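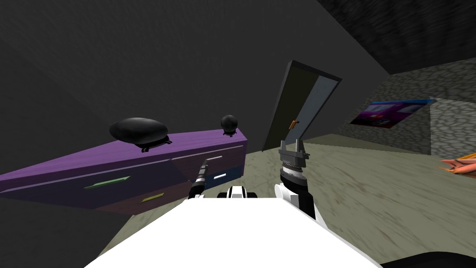 Dresser room in the simulator, seen from the robot's side, left arm at the purple drawers, right gripper raised toward the door.

Review: the Tranari drawer-opening policy, after a couple of weeks of poking at it

I've been meaning to write this one up since August, when Hashini Weerasinghe gave a talk on the Tranari method and half our lab went straight back to their desks to download it. If you missed it, the short version is that they train a two-armed mobile robot to open furniture entirely in simulation, and the trick is that they scramble the looks of everything while they do it. Colors, wall textures, handle shapes, how far the camera is tipped, all of it gets shuffled from one training room to the next. The hope is that the policy stops caring what a dresser is supposed to look like and starts caring about handles.

And wow, do they scramble! The room at the top of this page is a good taste of it. You get a purple dresser with a green handle, a yellow-olive one and a white one, a gray door with an orange handle, and a chunk of cobblestone wall with a loud pink and purple poster on it. The whole place leans like a ship going over. My office mate thought my graphics card was dying.

So, does it work? Mostly, yes, and better than I expected. I ran 490 episodes on the released checkpoint with my own set of rooms (built from the Munshi furniture pack, which the policy had never met) and it opened the drawer I asked for often enough that I stopped watching every run. Small handles are where it struggles. Anything short and flat and it tends to hover near the drawer front, nudge it, back off and try again. Long bars are a breeze for it.

The part I like best is how it picks an arm. The older Wavira baseline always led with the right one, even when that meant driving the base into the furniture. Tranari seems happy to go with whichever side is closer and keep the other gripper up out of the way. It looks a lot less silly, and I had far fewer collisions.

Now the grumbles. Training from scratch is slow. I got up to 3000 rooms before I gave up and went back to their weights, and the loss was still wobbling. The config file is a mess, too: there are 13 separate settings for texture randomization and two of them do the same thing under different names (I asked Teodoro Figueroa, who maintains the code, and he's fixing it). Doors are listed as supported, but I'd call that optimistic. Mine got the handle down fine and then the robot stood in the way of its own door, over and over.

I also wish the paper said more about the tilted cameras. There's one small table on it, and when I turned the tilt off in a quick retrain the results got worse by more than I'd have guessed. That deserves a whole section!

I haven't tried it on real hardware yet. The folks at Jutstead have, and they were pretty pleased with drawers and pretty quiet on doors, so that lines up with what I saw.

Four stars out of five from me. If drawers are your problem, grab the checkpoint, skip the training and set the handle size range by hand before you do anything else. The default is too wide.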